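Flusberg starts on flower arranging data

Flusberg has begun recording examples for Notitz, its learning system for two-armed robots. The first task is placing stems in glass vases, and the company wants 1000 recorded attempts. By 24th May it had 224, of which 134 had been checked and labelled. 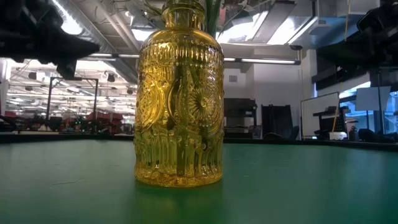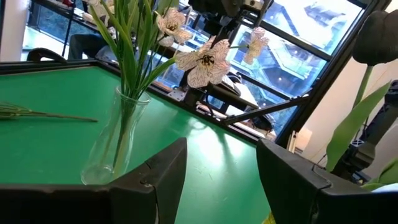 Stems and vases on the green work table at Flusberg.

Project lead Khrystyna-Mariia Didenko said failed attempts are kept and labelled as well. Operators change the flowers and their starting positions every five attempts, so the system doesn't learn a single layout by heart. Recording started in March.

Contact the newsroom | © Statero | Back to top
We use cookies to remember your favourite topics. Accept or manage settings.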